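About Wuvard

Wuvard supplies shelving and storage fittings to shops, pharmacies and small warehouses. 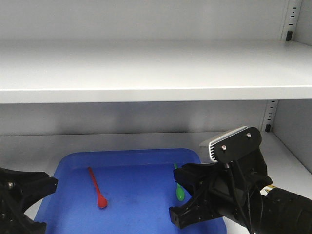 The company was founded in 2000 in Plosa and took over the Štefanec parts business five years later. Our catalog lists 938 items, including uprights, brackets, clips and price rails. Standard orders leave the Plosa warehouse within 5 working days. Custom lengths are cut to order and take longer.

The Lolta line is rated at 80 kg per shelf, evenly loaded. Load tables and assembly sheets are available from the sales office on request.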